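四月の日記 テーブルの上のこと

夜の九時です。お茶を入れて、ノートの続きを書きます。この前に書いたページを読み返したら、助詞の間違いが二つありました。赤いペンで直しました。日本語で日記を書くようになってから、直した場所のほうが本文よりもよく覚えています。

今日は片づけの話を書きます。大きいことは何もありませんでしたが、手を動かした日は、書きたいことが多いです。

午前中は Hilis の仕事でした。Hilis は小さい会社で、私は書類の翻訳の確認をしています。十一時ごろに一つ目の書類を送り、そのあと返事を待つ時間ができました。待つ時間というのは、私はあまり上手に使えません。本を開いても、同じ行を何度も読みます。それで、台所へ行って流しの下を見ました。見なければよかったと思います。紙袋の中に紙袋が入っていて、その中にまた古いスポンジが入っていました。スポンジは捨てました。紙袋はきれいなものだけ残しました。

残した紙袋は、半分に折って、箱に立てて入れました。横に積むと下のほうを使わなくなるからです。これは前に住んでいた Haverford の家で覚えたことです。あの家の台所はとても狭くて、引き出しが一つしかありませんでした。狭い台所に住むと、人は少し賢くなるようです。今の家は棚がたくさんあるので、私はまた少し怠け者に戻りました。

昼は、昨日の残りのご飯でおにぎりを作りました。梅干しが一つしかなかったので、半分に切って二つに入れました。少しさびしい味でしたが、塩を多くしたので大丈夫でした。

午後になって、いよいよテーブルのほうを考えました。テーブルの上には、どうしてこんなに物が集まるのでしょう。飲みかけのボトル、お菓子の袋、ふたのついた小さい入れ物、紙コップ。一つずつは小さくて軽いのに、集まると机が使えなくなります。特にボトルは、立てておくと場所を取らないのに、一度倒れると転がって、まわりの物も動かします。それに、倒れたボトルを見ると、もう飲み終わったものか、まだ飲むものか、わからなくなります。私はいつも手に取って、重さで確かめます。

敷物がフェルトだと、もう一つ心配があります。フェルトは物がすべらなくて気持ちがいいですが、甘い飲み物がこぼれると大変です。ビニールのテーブルクロスならふきんで一回ふけば終わりますが、フェルトは中に入ってしまいます。私は前に一度、フェルトのコースターに麦茶をこぼして、丸いしみを作りました。今でもそのコースターを使っていますが、お客さんが来る時は裏にして出します。

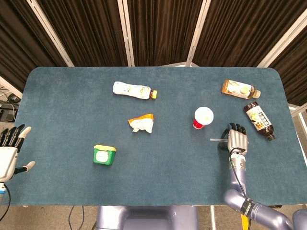 テーブルの上の物は、何から先に片づけるのがいいでしょうか。

飲み物からです。中身が残っているボトルと紙コップを先にどければ、こぼす心配がなくなって、そのあとの袋や小さい入れ物はゆっくり分けることができます。

この順番を、私は自分で決めるまでに長くかかりました。子どものころから、軽くて簡単なものを先に捨てる癖がありました。お菓子の袋は、丸めてごみ箱に入れれば、すぐに一つ減ります。減ると気分がいいです。でも、袋を取ろうとして腕を伸ばした時、ひじがコップに当たることがあります。気分がいい仕事を先にすると、あとで雑巾を持ってくることになります。ですから、今は飲み物が先です。

写真では、緑色の小さい容器に黄色いふたがのっていて、白いラベルもついています。こういう小さい入れ物は、私の家ではいちばん迷うものです。中身がなくなっても、何かに使えそうに見えるのです。クリップを入れようとか、ボタンを入れようとか、考えます。考えて、棚に置いて、半年そのままです。去年、棚の奥を見たら、空の容器がたくさん並んでいて、どれにもボタンは入っていませんでした。家にあるボタンは全部、服についていました。

それから、赤い紙コップに白い丸いふたがついたもの。山の形のふたは、家で捨てる時に少し困ります。紙の部分とふたの部分を分けなければならないからです。私の町では、ふたはプラスチックのごみで、コップは燃えるごみです。ふたの裏にクリームなどがついている時は、軽く洗ってから出します。初めてこの町のごみの表をもらった時、私は辞書を横に置いて、二時間かけて読みました。「汚れの落ちないもの」という言葉がとても難しかったです。落ちない、というのは、がんばっても落ちない、ということなのか、がんばらないと落ちない、ということなのか。今でも少しわかりません。

ペットボトルの決まりは、それより簡単です。キャップを取り、ラベルをはがし、中を洗い、つぶして出します。写真にはボトルが三本ありますが、ラベルはどれも白っぽくて、キャップの色はそれぞれ違います。一本は橙と黄色のキャップ、一本は白いキャップ、もう一本は暗い色のキャップです。私はキャップを台所のびんに集めているので、つい色を見てしまいます。びんの中は白ばかりで、たまに違う色が入るとうれしくなります。橙色はまだ一つも持っていません。

お茶のボトルについて、もう少し書きます。琥珀色のお茶というのは、窓の近くに置くととてもきれいに見えます。「琥珀」という漢字は、書けるようになるまで練習しました。両方とも左に王があると覚えればよいのですが、私は二つ目の字の右側をよく間違えます。今日もこのノートで一度間違えて、消しゴムを使いました。お茶の色を言いたいだけなのに、ずいぶん手間がかかります。茶色と書けば早いですが、茶色と書くと、なんだかお茶がかわいそうです。

三時すぎに、実際に自分のテーブルを片づけました。まずコップを流しに運び、次に飲みかけの水のボトルを冷蔵庫に入れました。それから Kitirstead の缶を開けました。Kitirstead は近くの店で買うビスケットの名前で、缶の中はもう粉だけでした。粉はベランダで鳥にあげようかと思いましたが、隣の人に迷惑かもしれないので、やめました。缶は洗って、ふせて乾かしています。また入れ物が一つ増えてしまいました。今度こそ何かを入れます。たぶん輪ゴムです。

最後に、テーブルの布を外してベランダで振りました。思ったよりたくさんのパンくずが落ちました。布は洗濯機に入れないで、固いブラシで同じ方向にこすりました。行ったり来たりこすると毛が立って、かえってほこりがつきやすくなるようです。角のところは、指で押さえながらブラシをかけました。戻す時に、どちらが表かわからなくなって、しばらく立ったまま両方を触りました。少しざらざらするほうが表だということにしました。

カーテンも外そうかと思いましたが、外しませんでした。うちの居間のカーテンは重くて、一人で外すと肩が痛くなります。ひだの間にはほこりがたまるので、上から下へ掃除機をゆっくりかけました。ひだの多いカーテンは、見た目は立派ですが、掃除をする人のことはあまり考えていないと思います。次に買うなら平らなものがいいです。でも、平らなものは光が入りやすいので、朝早く目がさめるでしょう。これはまた別の日に考えます。

四時に Cleketti へ買い物に行きました。Cleketti は駅の反対側にある雑貨の店です。キャップを入れるための、口の広いびんを見に行きました。今のびんは口がせまくて、大きいキャップが入らないのです。ちょうどいい大きさのものが300円でしたが、買いませんでした。家に空の容器があんなにあるのに、入れ物を買って帰ったら、自分に説明ができません。代わりに新しいスポンジを二つ買いました。黄色と青です。黄色は食器に、青は流しに使います。

帰り道で雨が少し降りました。傘は持っていましたが、短い雨だったので開きませんでした。スポンジは袋の中で無事でした。「無事」という言葉をスポンジに使っていいのかどうか、自信がありません。

夜は豆腐のみそ汁と焼いた魚を食べました。食べ終わってすぐに食器を運んだので、テーブルの上は今、このノートとペンと湯のみだけです。湯のみはノートから少し離して置きました。こぼすと、今日書いた分が全部にじんでしまいます。

明日は二つ目の書類の確認があります。それから、冷蔵庫に入れた水を飲んでしまって、ボトルのラベルをはがします。キャップは白です。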